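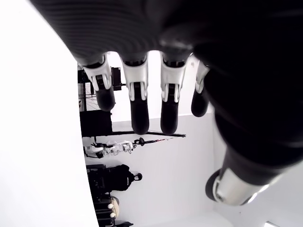 How to set the chain tension on your bike before a track day

I did my first track day at Fenport with a chain so slack it slapped the swingarm all the way down the back straight, so I'm fairly keen that you don't do the same! It's a twenty-minute job once you've done it a couple of times (my first go took most of an evening, mind you).

You'll need a paddock stand, a ruler, a torque wrench, two spanners for the adjusters and some chain lube. My stand is an old Stidum one and it's still going strong.

Engine off, key out, bike in neutral and up on the stand. Never turn the wheel with the engine running - fingers and sprockets don't mix.

Spin the back wheel slowly by hand and feel for the tightest spot in the chain. Measure there, halfway along the bottom run. Push the chain up, read the ruler, let it drop, read it again. The difference is your slack. Check your manual for the right figure, and whether it wants the bike on its side stand instead, as some do.

Now loosen the axle nut and turn both adjusters by the same small amount, a quarter turn at a time. I count out loud, which gets me some looks in the paddock. Measure again, and check the marks on each side of the swingarm match.

Nip up the axle nut to the torque in the manual, then measure once more, as it nearly always tightens a touch. Lock the adjusters, pump the back brake a few times and lube the inside of the chain.

I check mine again at lunch, and after every 400 miles on the road. If it's gone slack again by the second session, have a proper look at the sprocket teeth - hooked ones mean a new chain and sprocket set.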